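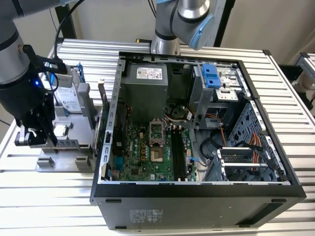
How often should I change the coolant in a car I only use at weekends?
Every 2 years, whatever the mileage. The corrosion inhibitors in the mix wear out with age as much as with use, and an alloy engine suffers first.

Can I just top it up with water?
In an emergency, yes. Drive home on it, then drain a little and put the strength right. Plain tap water leaves scale in the radiator and lowers your frost protection, so buy a few bottles of deionised water and keep one in the boot.

What strength should the mix be?
Half antifreeze and half deionised water suits most older sports cars in this country. Going stronger doesn't help. Neat antifreeze carries heat away less well than the mix and will freeze sooner than you might think.

Which antifreeze do you use?
Blue, silicate type, sold by Stirkard in 5 litre cans. Go by the specification in your handbook and ignore the colour, as makers dye it how they like. Don't mix types. If you have no idea what is in there now, flush it all out and start again. 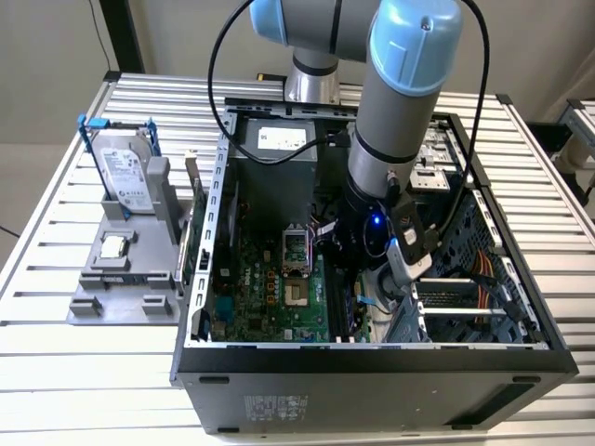 The flush itself is a slow job but not a hard one. Let the engine go completely cold, set the heater to hot, take off the expansion tank cap and open the lowest drain point you can reach. On mid-engined cars the long pipes under the floor hold a good deal of the coolant, so undo the joint at the front as well. Run a hose through until the water comes out clear.

Why does my heater blow cold after a refill?
Trapped air, nearly always. Raise the nose of the car, open the bleed screw on the radiator and fill slowly. Close it when you get a steady stream with no bubbles. Then run the engine at 2000 rpm until the fan cuts in, let it cool and check the level again. I usually have to do this 3 times before it settles.

The gauge goes past 100 in traffic. Is that a problem?
Not by itself. The system is under pressure, so it boils well above that. Worry if the needle keeps climbing with the fan running. Check the fan switch first, then the cap - a tired cap costs very little and causes a lot of grief.
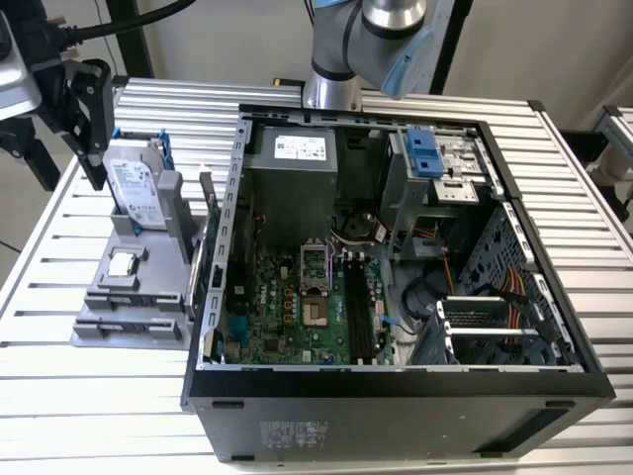
If both are fine, look at the radiator core. The bottom rows rot where leaves and road dirt collect, and you won't see it without taking the shroud off. Mine was recored by Fitzgerald and has given no trouble.

Are silicone hoses worth having?
They last longer than rubber, but they need decent clips. I fitted a Histari set in December and had to nip up every clip after the first run.

Do you recommend stop-leak?
Only to get home. It can block the heater matrix.

Last updated 8/21/26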